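Nov 13, 2018

Visit to the Zivia open day, Tunell

We drove out to Tunell in the morning, 142 miles each way. The parking lot was already half full when we got there. Zivia makes small household goods: dustpans, dish racks, soap trays and trash bins. They open the plant to visitors twice a year, and the next one is in February.

You sign in at the side door, get a paper badge and wait for a group. Ours took the long tour, 60 minutes, which covers the molding hall and the finishing area. The molding hall is loud and they hand out ear plugs at the door. Most of the machines were on dish racks that day. Our guide explained how the color goes in with the plastic pellets before anything is melted, so a scratch doesn't show white later. Changing from one color to another can take half a shift, and they run pale colors first and dark ones last.

Finishing is a quieter room. Edges are checked by hand and labels go on. The Jorier dish rack is their best seller and there was a long line of them waiting for boxes. Coffee and rolls were in the break room, and the coffee was weak.

The last stop was the sample room, where you can pick things up and ask questions. 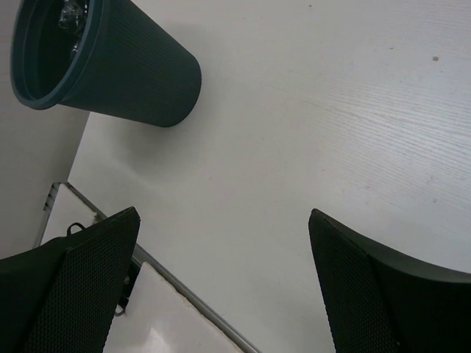 I had come mainly for the small bins, as we need new ones for the rental cabins. The Uzor line comes in 7 colors and I was looking for something that would not show every smudge. Dark green would do well in the cabins, and I like fine ribs running down the outside with a smooth rim at the top. The tapered shape should also let them nest for storage over the winter. One already had some crumpled clear plastic in it. My one doubt is cleaning between the ribs, so I asked, and was told a dish brush and warm water.

The factory store takes cards. We spent $165, mostly on dish racks, and put off the bins until I can measure under the cabin sinks. Bring a jacket if you go, the finishing room is cold.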